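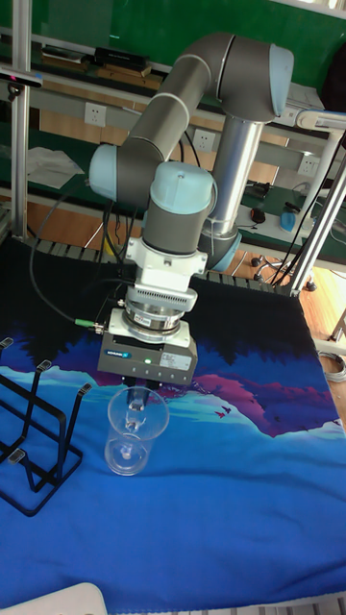

Does the wall thickness of a plastic cup affect how fast cold water warms up in it?
Thickness has a small effect. Covering the top of the cup made a much larger difference in our tests.

Project report, Tülin Karaca and Matěj Murín
Submitted 2/11/26

1. Background
Heat enters a cup of cold water through the wall, the base and the open surface. Our textbook treats the wall as the main path. We wanted to check this with cups sold for cold drinks.

2. Materials
Two types of cup were used, Evis (thin wall) and Landeg (thick wall). Both hold the same volume. Water was chilled overnight in the refrigerator in the Itcombe building. Lids were cut from cardboard.

3. Method
Each cup was filled to the same line and left on a cork mat. Temperature was read with a glass thermometer every 2 minutes for 30 minutes. The water was stirred once before each reading. We completed 14 runs with lids and 14 without. Two runs from December were discarded, as the window had been left open, leaving 26 for analysis.

4. Results
Open cups warmed faster than covered cups for both types. The thin cups warmed slightly faster than the thick ones, but the curves overlap after the midpoint.

5. Sources of error
The thermometer conducts some heat into the water. Room temperature was recorded only at the start of each run. Condensation on the outer wall was not measured.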